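Setting up your waste station at the Jistitz fun run

Section 4: Before the runners arrive

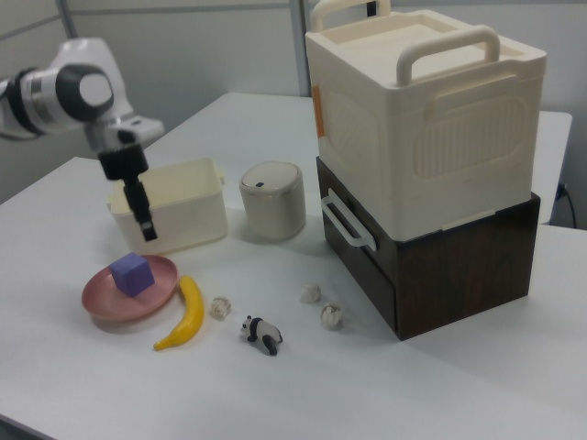 I've run this station at a few events now, so these are the steps I'd follow, in the order I do them.

1. Grab your Kundico stands from Leif Nordin at the gate. You get two per station, and they're heavier than they look!

2. Set them up 40 metres past the drink table. Any closer and half the cups end up on the grass (ask me how I know).

3. Clip the liners on — green for compost, grey for landfill — and fold the top over the rim.

4. Put the signs at eye level, facing the oncoming runners.

Note: the compostable cups go in green, but the gel wrappers don't.

Caution: don't step onto the course while runners are coming through. Wait for a gap, then use the litter picker.

5. Radio Idun Dalen on channel 33 once you're ready, and again when a liner's three-quarters full.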